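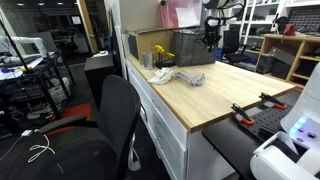
Cloths and Bench Tops: Your Questions

March, by Dušan Vukadinović

How many cloths do I need at a workbench?

Two will see you through most days, one white and one gray, so you always know which is for the wood and which is for your hands. I settled on that at my bench in Firkstead and have been happy with it ever since.

Do I have to fold them?

I would, yes! A folded cloth takes up so little room, and you'll reach for it more often if it's lying nice and flat. 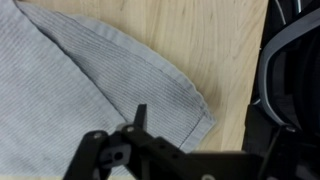 Ribbed cloth is my favorite for this job, and it's very forgiving if you aren't a careful folder. Start at one corner, bring it across, and smooth it down with the side of your hand before you do anything else. The ribs are a great help here, as they run one way on the flap and another way underneath, so you can see your fold at a glance. Keep the stitched hem to the outside if you can, and it will sit much better in a drawer.

Can I wash the cloths with everything else?

Please keep them away from your good towels, especially after oiling. Oily cloths should be spread out flat to dry outdoors, well away from anything that burns, and never left in a heap.

What belongs on the top itself?

As little as you can stand. I keep things along the back edge, a cup and some yellow flowers (I like a bit of color), and let the drawers take the rest.
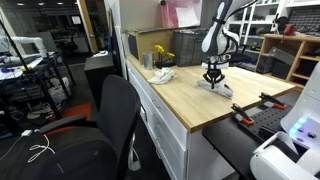 The middle I try to leave for whatever I'm working on, and on Thursday evenings I go over the whole top and put away anything that has wandered.

Last updated: March

Comments

Marla: I've been folding mine in quarters for years. Trying the corner way tonight.

T. Oakes: Does this work with thin cotton?

Dušan: It does, but it slides a little more, so press it well.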